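From the Bench: Looking After the Two-Arm Table

Since so many of you stopped by in April to ask how the packing table was coming along, I promised Socorro I would write something up for the newsletter, and I'm afraid it has grown a bit (sorry, Socorro!). The short version is that the table is back in daily use after its spring service, and that most of the work went into cables.

Anyone who has kept a pair of arms going for a while will know the feeling. The joints are fine, the motors are fine, and then one morning the left wrist camera drops out every time the arm folds in on itself. Rohani Nugroho spent the better part of a day moving that arm by hand, a little at a time, with the picture up on a screen next to her, until she found the spot where the cable was being pulled tight. It had 30 centimeters of free length between the wrist and the first tie point, and it wanted more. We gave it a longer loop, did the same on the right arm while we were at it, and put a fresh strap on the left one. Please don't trim the loose tail of that strap, tempting as it is! We need something to grab when we take it off.

After the cables came the screws. There are 158 on Rohani's list for the two arms and their mounts, and she checks every one with the small torque driver and puts a tick next to it in pencil. Five were loose this time, all of them on the camera brackets. A bracket that shifts even a hair means doing the camera alignment over again, so if you bump one, tell us, and we promise to be nice about it.
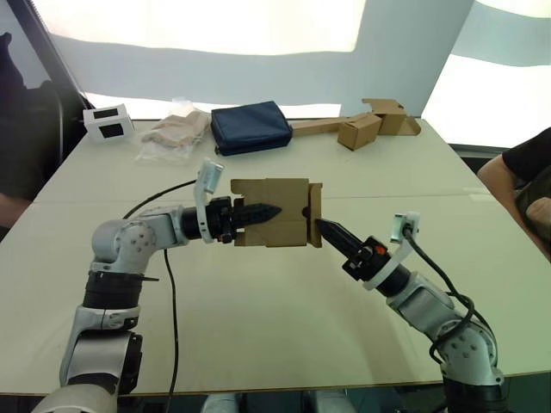 Cardboard is what we always go back to for the shakedown after a service, because it bends and springs back and shows up a sloppy grip very quickly. A flat box gets passed between the grippers and the flaps get worked at from both sides, slowly at first. We did 29 rounds at low speed before Socorro Cusi was happy enough to turn things up, and she is not easily made happy.

If you're on the table in the evening, please park both arms before you switch off and have a quick look at the gripper fingers. Cardboard dust builds up in the ridges, and a dry toothbrush gets it out nicely (there's a cup of them by the sink). The spare fingers are in the drawer marked Pirnudano, along with the pencil list if you'd like to see it.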